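Practical Housekeeping and Property Care
Session handout: Looking after a rented flat between tenants
Tutor: Martim Bettencourt

What this session covers

The work between one tenant leaving and the next one arriving. Most of you will meet this first as an assistant to a letting agent or a building manager. You will usually have a short gap, a set of keys and a list that somebody else wrote. The notes follow the order of the slides. Bring them to the practical, with a pen.

1. The inventory

The inventory is the written record of what is in the flat and what state it is in. Two people should be able to read it and agree. Avoid words like "good" or "fair" on their own. Write what the thing is, where it is and what is wrong with it.

Poor entry: Table, fair.
Better entry: Kitchen table, one scratch along the window side, length of a hand.

Work clockwise from the door of each room and finish at the ceiling. If you always go the same way round you will miss less. Small things go missing from lists more often than large ones: plugs, shelf pegs, window keys, the grid from the grill pan.

2. Wear and damage

Wear is what ordinary living does to a room over time. Damage is what happens through an accident, neglect or misuse. A carpet that has gone flat in the doorway is worn. A carpet with an iron mark is damaged. Many cases sit between the two, and in those you write down what you see and leave the decision to the manager.

Age matters. A landlord cannot expect the price of a new item for one that was already old. In the Flalen exercise the sofa cost 200 when new and was halfway through its expected life. Work out a fair charge before the practical and show your steps.

3. The Valteo worked case

Valteo is a two-bedroom flat let for three years. The deposit was 1,515. At check-out the agent claimed 200 for cleaning and a further sum for a broken blind. The tenant accepted the blind and disputed the cleaning.

Points to look for when you read the papers:

The check-in report said "cleaned" but did not say to what standard.
The oven was not mentioned at check-in at all.
The cleaning invoice covered the whole flat – the dispute was only over the kitchen.

Lourenço Simões will take the group through the outcome. Do not read the last page first.

4. Cleaning order

Top to bottom, dry before wet, and the room with the only exit last. Dust the light fittings before you touch the floor. Leave oven cleaner to work while you do the cupboards, and read the label for the time. Open a window first.

Limescale round taps needs time more than force. Wrap the tap in a cloth soaked in white vinegar, leave it, then wipe and rinse. Do not use vinegar on marble or other natural stone.

5. Hand tools and small equipment

Check each item before it goes back in the store. Look at the label, the screws and any moving part. If a label is missing or cannot be read, tell the tutor and fill in a store slip.
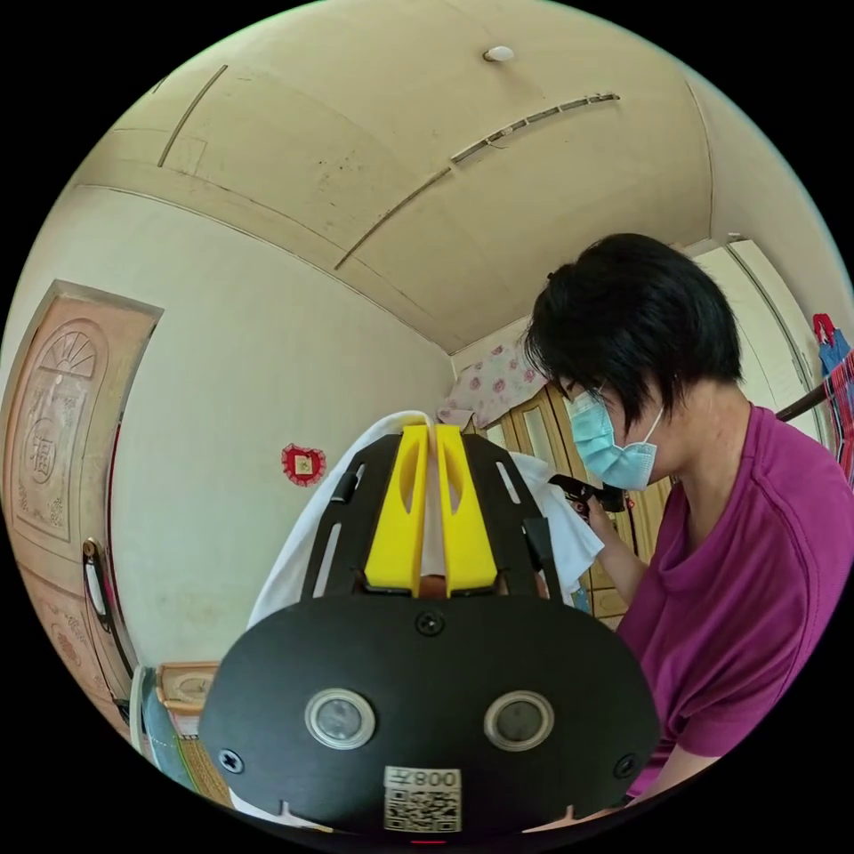
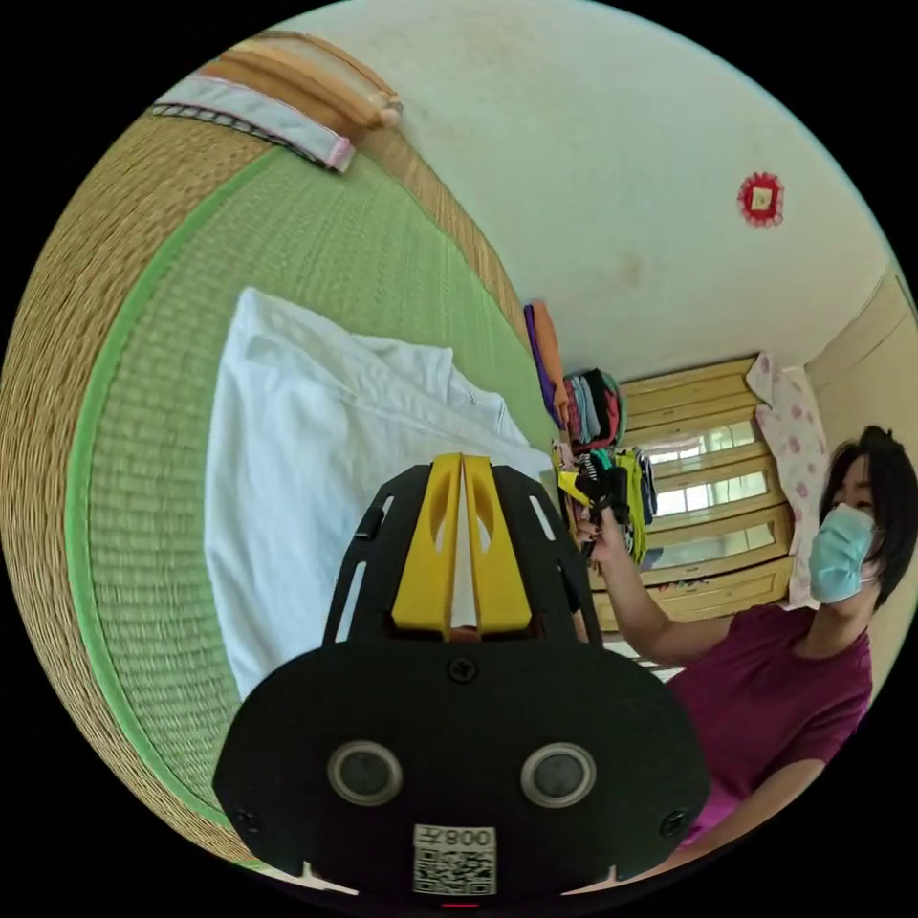
Label at the bottom edge of the plate, one screw at the top centre. 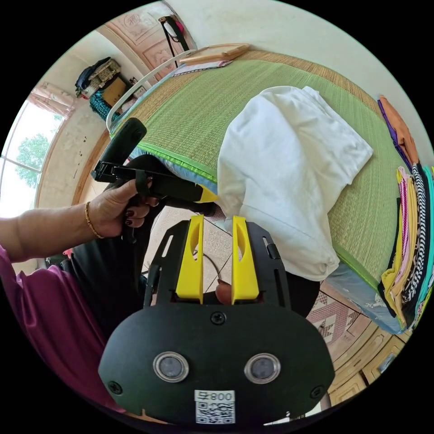 6. Keys and meters

Label keys with a code, never with the address. Keep the code list in a different place from the keys. Read every meter on the day you take the flat back, write down the serial number as well as the reading, and send both to the supplier yourself if the agent asks you to.

7. Before the practical

Read sections 1 to 4 again.
Finish the Flalen exercise.
Fill in a blank inventory for one room of your own home.
Read the Vidal check-in report and mark 2 entries you would rewrite.

The written assignment on the Fornow building is due in May. Hand it in on paper, stapled, with your group letter on the front.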